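Small Cubes, Black Table
Lemance Tabletop Gallery
Posted 20 December 2021

The Lemance gallery is for small objects and the surfaces they get laid out on. Earlier pages covered dice, buttons and the painted pegs from Tristgate. These pictures are from the page on small white cubes.

The cubes belong to the Curnine set, which holds up to 200 pieces and lives in a lidded tin on the bottom shelf. Some of them have a dark printed marker on one face. Most of the sorting and stacking layouts we have tried use only a few at a time, and the rest stay in the tin.

We changed tables in May. The old top was a pale grey and white pieces were hard to pick out on it, especially late in the day. The black top is 530 mm deep and has made a big difference. The green backing was already on hand from the Tristgate page and we kept it. It is a strong colour, but it keeps the shelves behind it out of view. 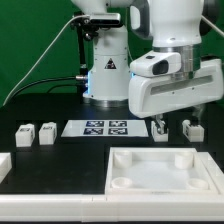 White cubes in a row on the black tabletop, green backing behind.

Rows are the layout we use most. A row is easy to set out again after the pieces have been moved, and it leaves the front of the table clear for whatever comes next. We don't measure the gaps. If two cubes end up too close together to get hold of one without nudging its neighbour, we spread them and carry on.

For stacking we start with a single cube near the centre and build from there. Two high is simple. Past that it depends on how squarely the first one was put down, so it pays to take some time over it.

White pieces show every mark. Dust is the main trouble on the black top and finger marks are the main trouble on the cubes. A dry cloth does for both.
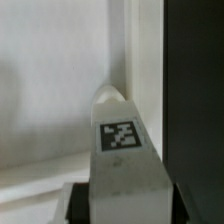

The cloth should be a soft one with no lint. Paper towel leaves bits behind that have to be picked off by hand. For anything stubborn, dampen one corner of the cloth, wipe the cube, and let it sit for a few minutes before it goes back in the tin. Pieces put away damp tend to stick together.

The tin is labelled 204 in the Lemance shelf list. The Onishi cubes, which are a little larger, have their own box on the shelf above. Please don't mix the sets. They look much the same on their own, but a row made up of both is uneven along the top and a stack of both will lean.

Next page: the Onishi set on the same table, including the coloured pieces.

Back to gallery index
Previous: Painted pegs, Tristgate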